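关于我们

Loso 是一间做机械臂选型测试的小型工作室。客户把夹爪、手臂、相机或者控制器寄来,或者只给我们一份型号清单,我们在厨房台面、货架和工作台上逐一试过,写成对比报告。我们不生产硬件,也不代理任何品牌的硬件。收入来自测试费和少量培训课。

工作室由 Valdemar Hedegaard 和 Jonalyn Javier 创办。两人之前在同一家包装设备公司上班,一个做伺服调试,一个做售后。售后那几年里,Jonalyn 处理过的退货单有很大一部分写着“夹不住”,而拆开来看,夹爪本身多半没有毛病,问题出在指垫材料、腕部走线或者控制器的力限设置上。后来他们租下现在这处地方,第一份付费报告交给了 Randudeck,内容是三种两指夹爪抓取软包装袋的对比,报告 41 页,现在新来的同事还拿它当范本。

我们测什么

夹爪:两指平行、三指自适应、真空吸盘和软体指。每一款都用同一套物品清单,清单目前有 158 种物品,包括瓶罐、餐具、布类、纸盒和仿真食品。仿真食品用得比较多,形状稳定,不会变质,隔几个月再测,条件还能对得上。布类最难统一,叠法不同结果就不同,所以清单里每种布都附了折叠步骤。

机械臂:看重复定位、低速时的抖动、末端带载后的下垂,以及线缆怎么走。线缆这一项在产品手册里通常只有一张图,装到台面上以后情况要复杂得多,外走线用扎带固定的手臂,我们会在腕关节转到两侧极限时各检查一次,看线有没有绷紧、有没有蹭到台面上的东西。

相机:腕部安装和固定俯视两种方式都测。透明容器、深色玻璃和反光的金属面单独列一组,深度数据在这几类表面上差别最大。浅色石材台面也会带来一些麻烦,白盘子放在上面,边缘分割经常出错。

控制器:延迟、急停响应、断线后的恢复,还有示教界面用起来顺不顺手。最后这一条没有分数,只写文字意见,由两位操作员分开写,不互相看。

怎么测

一个标准项目每款夹爪抓取 200 次,中途不换指垫,除非指垫破损。物品位置由程序随机给出,操作员照着投影摆放。抓取失败分为没碰到、碰到没夹起、夹起后掉落、放错位置四类,每一类都留视频。Jayson Tagle 负责测试程序和数据整理,Jhun Bautista 负责装机、标定和法兰转接件。市面上的法兰说是通用,孔位对不上的情况还是常有,Jhun 手里的转接件图纸已经积累到 251 张,客户需要时可以单独索取。

厨房台面是我们用得最多的一个测试位,砧板放在手臂正前方,小家电、容器和托盘围在四周。有客户问过为什么不清空了再测。清空台面的测试我们也做,写在报告的第一部分,用来看设备的基本能力。第二部分一律在摆满的台面上做,手臂要绕开壶把和烤箱,相机要在一堆颜色接近的东西里把目标找出来。两部分的成绩分开列,不合并成一个总分。

台面上的物品不固定位置,每轮开始前重新摆。插头和电源线也当作障碍物处理,它们细、软,深度图里常常看不见。

报告里写什么

每份报告都有原始数据表、失败视频索引、安装记录和一页结论。结论只针对客户提出的用途。同一款夹爪,给 Akura 的报告里排在第一,给 Vlachou 的报告里排在最后,这种事发生过,两家的物品完全不同,一家是餐具回收,一家是药盒分拣。读报告的时候请先看用途说明那一段。

厂家送测的设备和客户自购的设备按同样的流程走,费用也一样。厂家可以在报告定稿前核对技术参数,不能改测试结果。如果厂家认为我们装错了,可以派人来现场重装,重测一轮,两轮数据都会保留在报告里。

测试物品清单在 02/06/2019 做过一次大的修订,把原来按重量分组改成按表面和形状分组。旧版报告仍然有效,但不要和新版的数字直接比较。

团队

Valdemar Hedegaard,负责机械臂和控制器测试,也是大部分报告的最后审核人。

Jonalyn Javier,负责客户沟通和夹爪测试,物品清单由她维护。

Jayson Tagle,软件和数据。

Jhun Bautista,装机和标定。

Radek Štefanec,相机与视觉,去年 8 月加入。此前做过仓储分拣的视觉系统,透明物体那一组测试是他来了以后重新设计的。

参观与送测

参观需要提前一周预约,每次最多六人。手臂运行时请站在地面黄线以外,拍照可以,拍摄正在测试的客户设备要先问一声。

送测请先写邮件说明设备型号、数量、供电要求和打算用在什么地方,附上物品照片更好。设备寄到后我们先做外观检查并拍照存档,再排测试时间。一个标准项目从装机到交报告通常要四周,需要做转接件的再加一周。测完的设备由我们装箱寄回,运费由送测方承担。指垫、吸盘这类耗材请多寄两套。

培训课每季度开一次,为期两天,内容是夹爪选型和现场标定,学员自己动手装一台、测一轮、写一页结论。小班上课,名额满了就顺延到下一季。
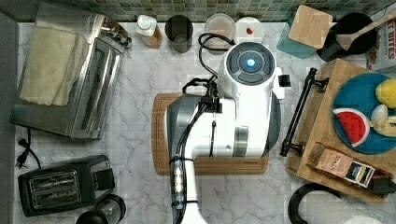 厨房台面测试位,机械臂与砧板,俯视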